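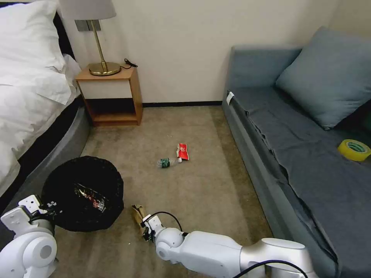
The grant was made so that the upstairs room at Stornow House could be used again by people who need a bed for a short while, and I am glad to report that it can be. Seketance awarded us 3000 pounds in August, and most of it has gone on making one bedroom fit for visitors. You will remember from the application that the room previously held a broken exercise bike and eleven years of the parish newsletter. It now has a bed with a proper padded base, a blue-grey sofa along the other side, and a bedside table with a drawer and an open shelf under it, on which a brass-stemmed lamp takes up most of the available surface. The bedding is white, against my advice. The carpet is the brownish beige we argued over, and I concede that it forgives a great deal, although it does nothing to hide a plastic bottle.

Progress against the plan

Clearing. Finished, with two trips to the tip more than we had allowed for. The exercise bike went to a man who said he would mend it. We wished him well and shut the door quickly.

Walls. Finished. The cream paint needed an extra coat where somebody had once tried a feature wall in maroon. We budgeted for one coat, on the strength of a tin that promised one coat, and have learnt something about tins.

Floor. The old carpet was lifted and replaced. Tener Flooring fitted the new one in a single visit, moved the sofa without being asked, and then moved it back when told that it had been in the right place. There is a narrow black skirting along the back wall, which was Surachet's idea. I was doubtful. Three people have since complimented me on it and I have thanked them all.

Furniture. Finished, bar one item. The bed came second-hand from a hotel that was refitting. The bedside table came in a flat box with one screw too few and a leaflet in which a cheerful figure managed it alone. Still to come is a wardrobe. The one we ordered was taller than the stairs would allow, a fact which could have been established with a tape measure and was instead established with a wardrobe. The supplier took it back for a fee, shown below.

Housekeeping between stays. Ongoing, and the part of the project I underestimated most. The application has a single line on this, reading "room to be refreshed between guests". I wrote that line, and I should like to apologise to it now that I have met its contents.

How the room has been used

We opened the room to families visiting patients at the hospital and to people who had missed the last ferry. By the date of this report it had been occupied for 24 nights. The target in the application was 75 nights by the end of the first year, so we are a little ahead, and I would ask you not to raise the target on the strength of it. Winter is coming and the ferry company has bought a more reliable boat.

Guests have been easy company on the whole. They thank us for the lamp, they work out how to turn it on eventually, and they leave things. So far we have kept a single walking boot, a very good torch, a library book from Leeds and half a birthday cake. The cake was not kept for long. They also leave ordinary rubbish, in the usual places and in some less usual ones. The bin is beside the bed and has a fair claim to be the least troubled piece of furniture in the room.

What a turnaround involves

You asked at the last meeting why the cleaning hours were double those in the budget. I have now done enough of them myself to give an answer.

Litter comes first, up off the floor before the vacuum goes anywhere near it. Bottles are emptied if they need it and go down to the recycling with the caps on. Then the bed is stripped and everything white goes in the wash, where it meets whatever the guest had for supper. The base is brushed down. The curved corner nearest the bedside table collects fluff at a rate I would call ambitious. Then we dust the lamp, wipe the table, look inside the drawer (it has no handle, so guests tend either to miss it altogether or treat it as a safe), vacuum, and make the bed again.

Surachet Prasertsri, who does most of this, has it down to an hour and a quarter. I take two hours and there is usually a pillow left over. The budget allowed forty minutes, a figure I am unable to trace to any source.

Money

Of the grant, the largest part went on carpet and fitting, followed by the bed, the sofa and the paint. Bedding came in under budget thanks to Somboon Linens, who let us have a set of duvet covers at cost. The return of the wardrobe was 75 pounds, which I have entered under "delivery" for want of a heading called "stairs". The full breakdown is attached with receipts. One receipt has been through the wash but can be read if held to a window.

What is left will cover a smaller wardrobe and a second set of sheets. We should like your permission to move the sum set aside for framed prints into cleaning hours. The wall looks perfectly well plain, and I have yet to meet a guest who missed a watercolour of a harbour.

Difficulties

The main one is drying. White bedding in this climate spends a good part of its life on a clothes horse in the downstairs hall, where it brushes against callers. A second set would mean that a room could be made up the same day it was left, which at present depends on the wind.

The other is smaller. Late arrivals ring the main bell and wake the whole house. A key box by the side door would settle it, and we are getting a price.

Next steps

Buy the wardrobe, having measured it. Buy the sheets. Fit the key box. Put a short card on the bedside table about the bin, the breakfast and the side door, if space can be found for a card next to the lamp. Revise the cleaning budget in line with the hours given above, should you agree.

You are welcome to come and see the room, or to stay in it, though I would need a day's notice and a dry morning.

Submitted 15th September
Stornow House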